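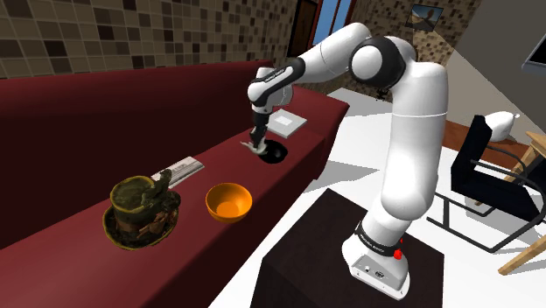 A simulated arm above the red sofa in the Redness practice room.

Redness is a student robotics project in which teams write control programs for a simulated arm that picks up and moves household objects. It began as a term assignment at the Gisturora technical school and became a separate club activity on 28 January 2019. The project is named after the upholstery in its first practice room. Bontu Weldu built the room files and Mekdes Gebru wrote the scoring rules.

Format

Teams have up to five members. Each team submits one program, which is run on 100 object layouts it has not been given in advance. A run lasts 10 minutes of simulated time. The arm stays fixed to its pedestal, so any object pushed out of reach is lost for that run.

Scoring is based on placement. A grasp earns nothing until the object has been released inside the target area - an early version of the rules paid for lifting alone and was withdrawn in June.

Grasp planning 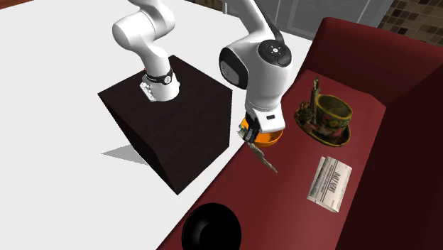

Grasp planning takes up most of the course time. The standard method, taught from the Posham notes, fits a simple solid to each object and chooses a pair of opposing contact points. Open shapes fit poorly, and bowls are usually gripped by the rim or side. An orange bowl held this way hangs slightly tilted under the gripper, and the planner has to correct for the angle before release. Hats with wide brims are treated as two solids, a cylinder and a disk.

Records

Run logs are kept in the Dambrauskienė archive, which held 1408 entries at the last revision. Logs from the assignment period use an older file layout and are stored separately.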